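Notes on putting together the second Kevby collection. Short fiction, linked by setting, out as an ebook in January. Posting these mostly for people who format their own books.

1/ Final count is 3 novellas and a handful of shorts. The longest short ran 1,658 words over its slot, so it moved to the back, where page count matters less.

2/ Story order was set by ending. Two quiet endings in a row read as one long ending, so I alternated. The Bodin story opens the book -- it has the shortest first scene.

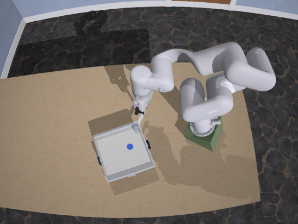 White arm, green pedestal, tray on the table.

3/ Blurb length: the store page for Furelon truncates after 400 characters, spaces included. Put the title story's premise before that point. Everything after it is read by people who have already clicked.

4/ Do not list every story in the blurb. I did that for the first collection and the description read like a table of contents. One premise, one line on tone, stop.

5/ Front matter: title page, copyright, contents. Acknowledgments go at the back. The free sample is a percentage of the file, and over 4,000 words of mine used to start with thanks and a map.
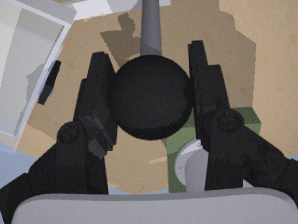

6/ Scene breaks are a centered ornament in the print file and a plain blank line with a style attached in the ebook. Nako strips the ornament on older readers and leaves nothing, so check the converted file before uploading.

7/ Previously published stories need a credit line with the original title. Two of mine changed titles. Both versions are on the copyright page.

8/ Print proof is next. Margins first, then widows, then the spine text.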